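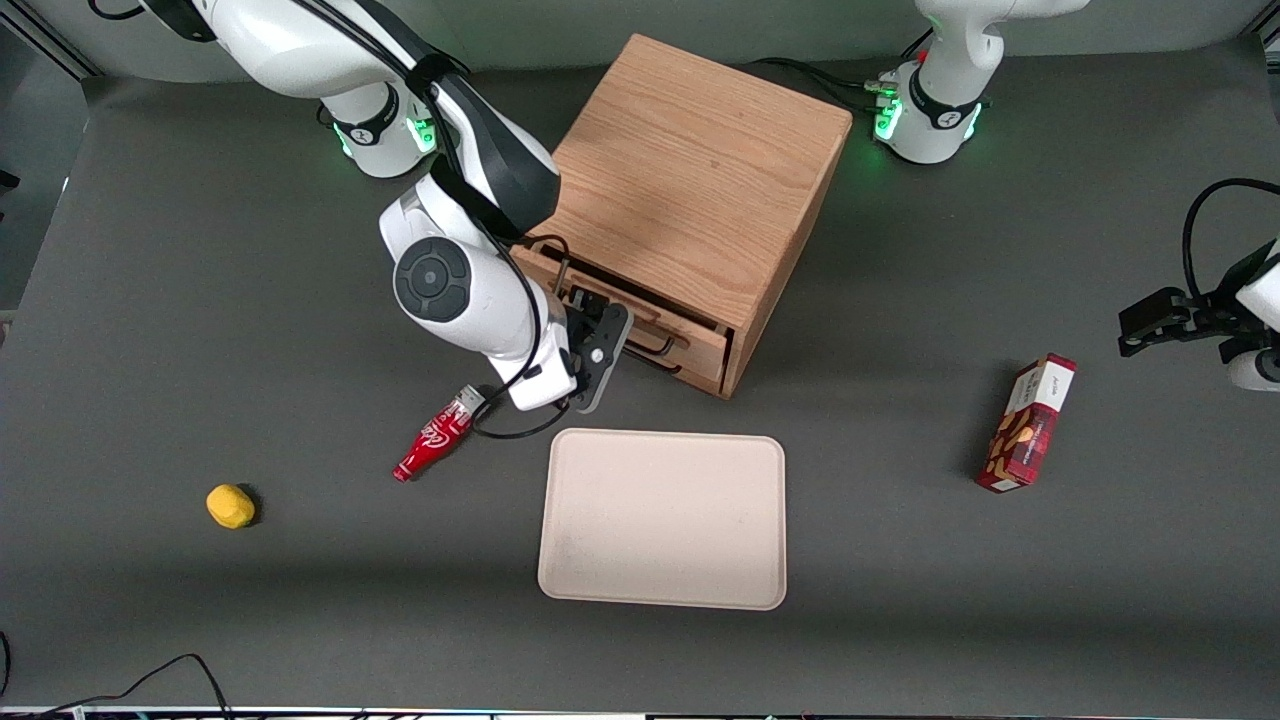
A small cabinet with its lower drawer a little way open.

Sun 15 June
By Tia Bloxham

WHY DO DRAWERS HAVE HANDLES?

Try opening a drawer with no handle. Go on, I'll wait. You poke at the edges, your fingers slip, and then you get cross with a piece of furniture, which never wins an argument but never loses one either.

A drawer is a box that slides inside a bigger box. The tricky part is getting it to come out, and for that you need something to grip. A bar handle has two short legs and one long part with a gap behind it. Your fingers go in the gap. Pull near the middle and the drawer slides out straight. Yank one end and it may twist and jam, usually when a grown-up is watching.

Now, what goes in it? Snacks, obviously. 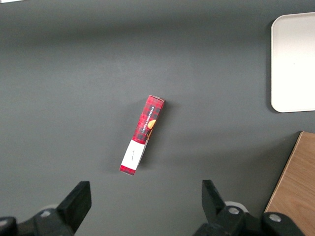 A flat, narrow box of shortbread is a good shape for a drawer, as long as you measure first. My friend Jade Holroyd once shut a drawer on a cracker box that was too tall. We ate crumbs until September.

Look at the wood, too. The wavy lines are called grain, and they show how the tree grew. At the cut end of a piece, you see the grain end-on, and it can look rough, like a very tired paintbrush.

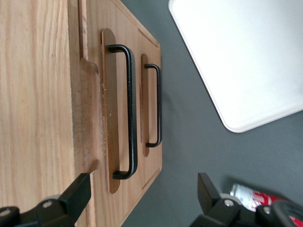

Two black handles, each on its own strip of brown wood.

Close the drawer when you're done. Shins are softer than drawers.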